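**Come and take computers apart with us – bench helpers wanted, Holtbridge**

Pavedness is a small refurbishing workshop on the ground floor of the old seed merchant's in Holtbridge, and we are looking for people to join our bench sessions from November onwards. We take in desktop computers that offices, schools and surgeries have finished with, open them up, sort out what is still good, and send as many as we can back out to households that need one. Last year 1,108 machines left by the front door in working order, and we were very proud of that, although the back store is still so full that you have to go in sideways.

You don't need to have done this before. If you have built your own computer, or spent years in an IT department, lovely, we'll be glad of you – but plenty of our regulars had never seen the inside of a computer until they came along, and some of those are now the ones the rest of us go to with questions.

**What you'd be doing**

Most of the work is on desktop towers. You lay the tower on its side, take off the side panel, and then you're looking down at the whole works: motherboard, memory slots, drives, power supply and rather a lot of cable. Every machine has its own job sheet, and you go down it at whatever pace suits you.
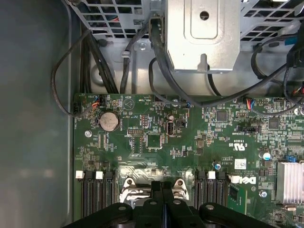 Many of the boards that come through are Dells, which are kind to beginners. The memory slots have little clips at the end, the coin battery sits in a round holder where you can get at it, and once you have learnt your way round one board the next feels like a street you've walked down before. We'll show you how to lift a cooler away, how to work the lever on the processor socket, and how to look at a socket properly with a torch. That last job takes patience and decent light, and some people find they love it.

On a usual session you might:

- open up a tower and write down what's fitted in it
- remove memory, graphics cards and hard disks and put each in the right tray
- blow out the dust (outside, please, whatever the weather)
- fit a new coin battery
- tidy the cables so the lid goes back on without a fight
- label anything for spares, with the make, the model and your initials

Hard disks are the one thing we are strict about. They go straight into the locked drawer and on to the wiping station, and a disk is never left lying on the bench over tea. If you're not sure whether a drive has been logged, ask, even if you asked five minutes ago.

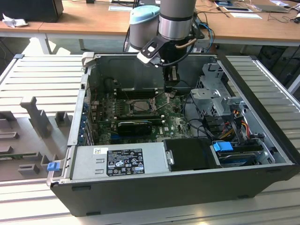

*A Dell tower on its side with the panel off, drive cage to the right and power supply along the bottom.*

**Who we'd like to hear from**

Anyone over 16, really. Steady hands are nice but a steady temper is better, as there is always one screw that has been done up by a giant. You'll need to be able to read small print on a label (we have magnifiers, and nearly everyone uses them) and to be comfortable sitting or standing at a bench for a couple of hours. Two of our benches can be lowered for wheelchair users or for anyone who would sooner sit. The towers can be heavy, so if lifting is a trouble to you just say, and somebody else will bring them over.

We'd be especially pleased to have people who can manage daytimes. Our evening group is nearly full, and the mornings have been a bit thin.

**When and how long**

Morning sessions start at 10 and finish at half past twelve. The evening one starts at 7 and goes on until the kettle has been emptied for the last time, which tends to be before nine. We ask new people to come to four sessions to begin with, so there's time for things to sink in, and after that you can come as often or as seldom as you like. There are 30 places altogether this season.

**What you get**

The bench places are unpaid, I'm afraid, but we cover bus fares and parking, and there's soup at the end of the morning sessions. Tools, wrist straps and aprons are all here, so please leave your own screwdrivers at home – they do get muddled up with ours and then there are long faces. After your four sessions you may choose a refurbished computer to keep or to give to somebody, and we'll help you set it up.

We are hoping to get 3,000 machines through the workshop over the next couple of years, and that will only happen with more pairs of hands.

**How to put your name down**

Pick up a form from the counter at Pavedness, or from the noticeboard in Holtbridge library. Tell us a little about yourself, which times would suit, and whether there's anything we should know to make the bench comfortable for you. There is no interview. You are very welcome to come in and have a look round first: the door is on the yard side, and the bell sticks, so do give it a good push.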